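I got to Granström's second-floor office expecting a talk about robots. We mostly talked about money. The operations lead had a spreadsheet open before I'd found a chair, and I liked her right away!

"Everyone asks what the arm costs," she told me. "I ask what the hands cost, and then what the spare hands cost." Her plan covers two arms, three years of service, and 20 percent held back for parts (she wanted more — finance said no).
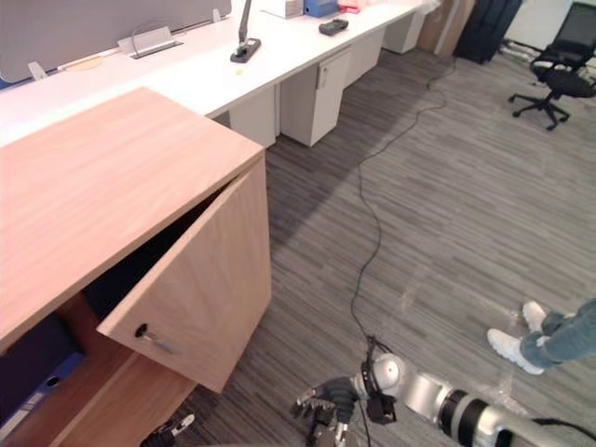

Cabinet and desks at the Granström office.

She had quotes from Rirov and Jasow by December, and they were hard to compare. Rirov rolled training into the price. Jasow billed it separately, 45 hours of it, with travel on top. "I had to rebuild both quotes line by line," she said. "That took longer than the demos did."
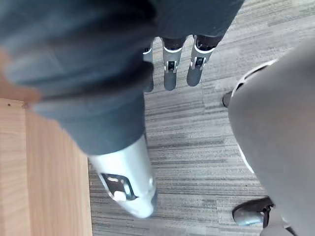 I asked what she'd missed the first time. "Sleeves, cables, floor space," she said, laughing. "All the boring stuff." She's leaning toward a lease now, mainly so she can swap the hands out later, and she wants to call the Clirnstead site about their repair bills before she signs anything.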